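Comparación de pinzas: ajuste previo al ensayo

El presente procedimiento se aplica a las dos pinzas evaluadas en el laboratorio de Weltdale con el controlador Vekent.

1. Coloque la bandeja con los componentes sobre la superficie de trabajo.
2. Sujete la herramienta azul en posición vertical entre los dedos interiores.

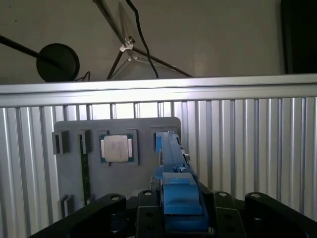

3. Ejecute el programa 1071 a velocidad reducida – nunca en modo automático.
4. Repita el ciclo con la segunda pinza sin modificar la trayectoria.

Los registros se remitirán a Ekaette Fashola antes de diciembre.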